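Progress report to the Flendurbridge fund: teaching two-arm sorting by remote control
By Crescencio Hinojosa, Multden
August
Last updated: August, 4.30 pm

Summary

The Jiren project set out to collect 2800 demonstrations of small sorting jobs on the two-arm bench, each one driven by a person from start to finish. We have 2000 that passed checking. The rest should be done before the grant period closes, provided the left arm stays in service.

Work since the last report

Most of the time went on the pen sorting task. The operator drives both arms and moves highlighters between the table and the coloured trays, grouping them by colour. Pens are put down at a different angle at the start of each run so that the model does not learn one fixed layout. We kept the task dull on purpose. Earlier work with mixed stationery gave us too many runs where the operator had stopped to think, and those pauses went straight into the training data.

Each arm has its own small camera near the gripper. The wrist view has been more useful than we expected for checking runs afterwards, particularly when one arm is working close to the other.

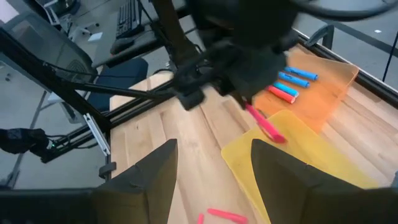
Problems

The main one is speed. New operators move quickly when nothing is in the gripper and then slow right down near the tray, and the recordings are uneven as a result. Campbell wrote a short practice routine that everyone now does before recording. It has helped, though we still throw out more first-hour runs than I would like.

The left arm lost its zero position twice and was out of use for 9 days in total. We used the time to relabel older runs.

See-through trays also gave trouble under the old lamps. Glare hid the tray edge from the wrist cameras in some recordings. The lamps have been moved and those runs are marked in the log.

Next steps

Finish the remaining pen runs, then train on the full set and compare it with the model trained on half. We would also like 2 more operators, part time – the present group is tired by mid-afternoon and it shows in the data. No change to the budget is requested.

Comments

Priya: Are the discarded runs being kept anywhere? We could use the failed grasps.

C. Hinojosa: Yes, all kept, in a separate folder. Ask Campbell for access.

Tom W: Please put the half-set comparison in the next report even if it is not finished.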